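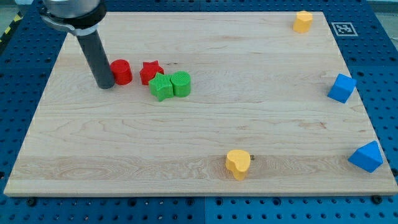

Shape blocks on the maple board, under the Futia arm.

I've had the Futia tabletop kit on loan since the start of the month, and I promised a few of you I'd write it up before the holidays, so here goes!

The short version: it's a starter kit for people who want to teach a robot arm to sort and move small things and don't want to spend a whole winter building the setup first. You get the arm, the perforated blue table panels, a bag of bolts, a set of printed markers and the colored blocks. Mine came from Rusodier in Trullport, who sell it for $700 a month with a two-month minimum (they'll knock $50 off if you collect it yourself, and I did, in a borrowed van).

Setup took me 4 hours. Most of that was the panels, which want to be really level, and I am not a patient man with a spirit level. The markers were easy. Stick one down where the camera can see it, run the calibration, go make coffee.

The blocks are my favorite part. Red, green, yellow and blue, with a light crosshatch texture on them, and there's a good mix of shapes: stars, cylinders, a cube, a pentagon, even a heart. I like to bunch the reds and greens up tight and leave the rest spread out, and then ask for one star. A lone cube is no trouble at all. Two stars pressed together is a different evening, and I had to slow the arm down to half speed before it stopped nudging the neighbors.

Now the grumbles. The manual covers the old software, so the menus don't match, and I lost most of a Sunday to that. Tien-fu Sin on the Rusodier support desk sorted me out by email and sent over the draft of the new one, which is much better (ask for it!). I'd also like a longer power cable, please.

Would I rent it again? Yes, for a class or a club. For one person at home it's a lot of money, and I'd wait for the smaller kit, the Joseph, due in February. I've put my name down to try that too. If you have a task you'd like me to throw at it, hit reply and tell me.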